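Wrist camera timestamps and the jitter I blamed on the planner

Posted Thursday, December 8, 2022

For most of November I was convinced that our replanner was broken. The arm would approach a target, slow down, make a small correction sideways, then make the opposite correction a moment later. On the plots it looked like a controller with too much gain. I lowered the gain. The corrections got slower and larger.

Some context on the stack. Perception runs on its own machine and publishes object poses in the camera frame. A node called Derese turns those into poses in the base frame, using the joint state and the hand-eye calibration. The planner, Kusoten, consumes the base-frame poses and replans whenever a target has moved by more than a threshold. The controller tracks whatever Kusoten last produced. Johannes Van Wyk wrote the first version of Kusoten and I inherited it in the spring, along with a long text file of things he meant to fix.

The threshold was my first suspect after the gain. If the pose estimate is noisy, a tight threshold makes the planner chase noise. I logged target poses with the arm parked and got a spread well under the threshold. Then I logged them with the arm moving at the normal approach speed, target untouched, and the base-frame pose drifted in the direction of travel. When the arm reversed, the drift reversed too. A stationary target should not care which way the arm is going.

Drift that follows velocity means a time offset. Derese was looking up the joint state by the time the image message arrived, and the image message arrived late. Exposure, readout, transfer and decoding all happened before anyone wrote a timestamp. I asked Meron Ejigu, who maintains the camera driver, where the stamp was set. It was set in the publish call, after decoding.

Measuring the delay took an afternoon. I commanded a slow sinusoid on the wrist joint, tracked a fixed feature in the background, and cross-correlated the feature motion with the joint encoder signal. The peak sat at 80 ms. At approach speed that is more than enough to push a target past the replan threshold on every frame, so the planner was replanning correctly against poses that were wrong.

The feature tracker wanted some texture to hold on to. Plain cloth is poor for this and a printed pattern is much better, with one caveat: a regular grid gives a tracker many nearly identical corners, and it will hop from one to the next if the search window is too wide. I narrowed the window and rejected any jump larger than half a grid cell.
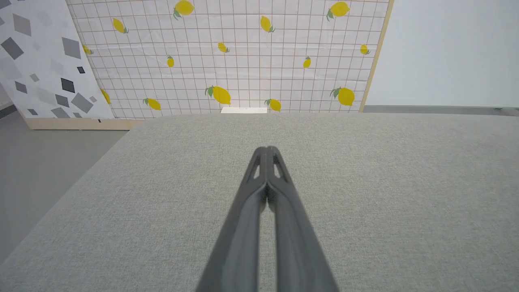
Could the planner simply filter the incoming poses and skip the timestamp work? A filter would hide some of the jitter, but the velocity-dependent error is a bias, so averaging leaves it in place and adds more delay on top.

The fix has two parts. The driver now stamps each image at the middle of the exposure, using the hardware counter and a clock offset that is re-estimated in the background. Derese keeps a ring buffer of 800 joint states and interpolates to the image time. If the requested time falls outside the buffer, it drops the frame and increments a counter. Before, it silently used the newest sample – the same bug in a smaller form, and one I would not have found without writing the test for it.

Interpolation is linear on joint positions. Petronella Rampersad asked in review whether it should be a spline. At our joint rates the difference was below encoder resolution, so linear stays.

I also removed the gain change. With correct stamps the original value tracks cleanly, and the replan count over a set of 18 recorded approaches fell to one per approach, the initial plan. One approach had two. In that run the detector briefly returned a flipped orientation, which is a perception problem and has its own ticket.

Still open: the clock offset estimate takes a while to settle after a cold start, and until it does the stamps are off by a few milliseconds. For now Derese refuses to publish until it has seen 300 frames. That makes startup slower than I would like. Getachew Teshome has a branch that stores the last good offset on disk and uses it as the starting guess. I have it running on the second arm and will merge it once it survives a driver restart, which it currently does not.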